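How Do You Choose a Hand for a Robot?

Reading time: 4 minutes

Your hand can pick up a grape, turn a key and carry a heavy bag. You don't have to swap it for another one each time. Most robots can't do that. Their hands are called grippers, and each kind of gripper is good at some jobs and bad at others.

Three kinds of gripper

A two-finger gripper works like a pair of tongs. The fingers slide together until they press on both sides of an object. It is simple and strong, and it does well with boxes, blocks and handles. Very round things can slip out.

A suction gripper has a rubber cup and a pump that pulls the air out. It sticks to flat, smooth things such as glass or cardboard. It can't hold a sponge, because air leaks in through the holes.

A soft gripper has bendy fingers that fill with air and curl. It is gentle enough for a tomato, but it struggles with heavy things.

How to compare them fairly

Say you want to know which gripper is best at picking up toys. You have to give each one the same toys, in the same places, the same number of times. If one gripper gets the easy toys and another gets the hard ones, the test tells you nothing.

At the Skomeck workshop in Lidville, each gripper gets 4 kinds of object: something boxy, something thin, something small and something wide and flat. The team writes down every grab, even the bad ones. In August, one set of rubber finger pads was used for 1751 grabs before it wore out.

Practicing on a computer

Testing real grippers is slow. A real robot might make 145 tries in a day, and somebody has to put the objects back after each one. So teams also use a simulator - a computer program that works a bit like a video game. It has its own floor, walls and objects, and rules for weight and sliding. A simulator can run nearly 2000 tries overnight, and if the robot drops something, nothing gets broken.

A simulator isn't perfect. Rubber that squashes and cloth that folds are hard for a computer to copy. That is why the Uter gripper, a two-finger design, is tested on the computer first and then again on a real arm.

Two arms can be harder than one. While one hand holds something wide, the other may be reaching for something small, and the arms must not bump into each other. The robot's camera matters too. A tilted view can make it tricky to judge how far away an object is.

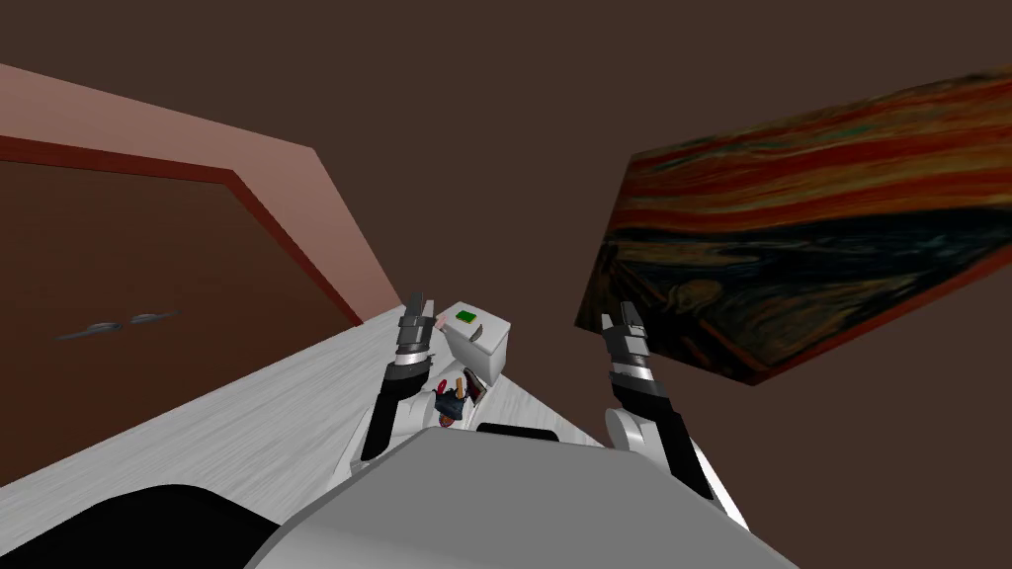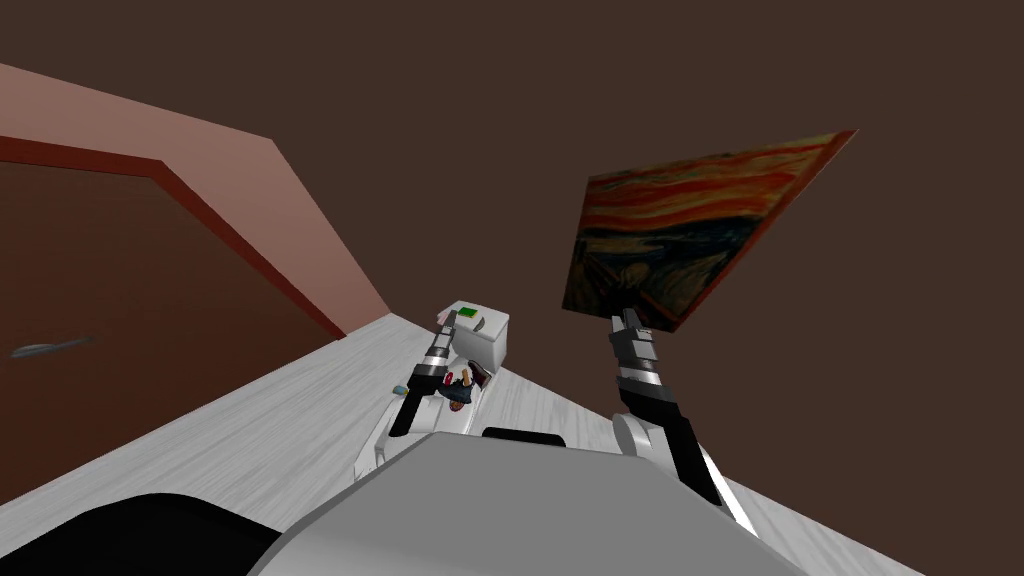 Two views from a simulator. In the second, the right gripper holds a copy of "The Scream" by its lower edge.

Try it yourself

Use kitchen tongs to pick up a spoon, a sock, a ball and a sheet of paper. Try each one ten times and write down how many times you managed it. Then wrap rubber bands around the tips of the tongs and do it all again. Did your scores change?

More to read
- Why do robots have elbows?
- What does a robot camera see?
- Make a paper hand with string fingers

Text by Petrauskas | October 2018 | Contact us | © Skomeck, Lidville | Back to top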